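Praltness Striped Catchall Tray

I bought this in September to deal with the hair ties and bracelets that kept migrating to every flat surface we own, and I love it so much more than a tray deserves! It's shallow, so you can spot the one you want and grab it without digging (my old Fledik box was deep, and everything sank). The diagonal gray and cream stripes around the sides are so cheerful, and the smooth white inside makes the colored beads really stand out.

Scrunchies fit fine, even the big one with the bow. The raised sides are just high enough to stop a beaded bracelet from rolling away, though I wouldn't heap it up. One wipe with a damp cloth and it's clean again.

I paid 40 at Vlachopoulos, and yes, that's a lot for a tray. I'd still get another one for my desk. Only wish: a lid for travel, or a divider down the middle, so the skinny elastics don't end up under everything else.

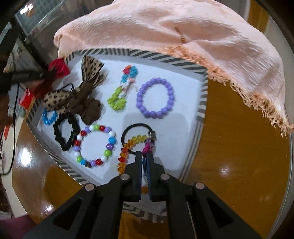 Bracelets and scrunchies in the striped tray, leopard bow included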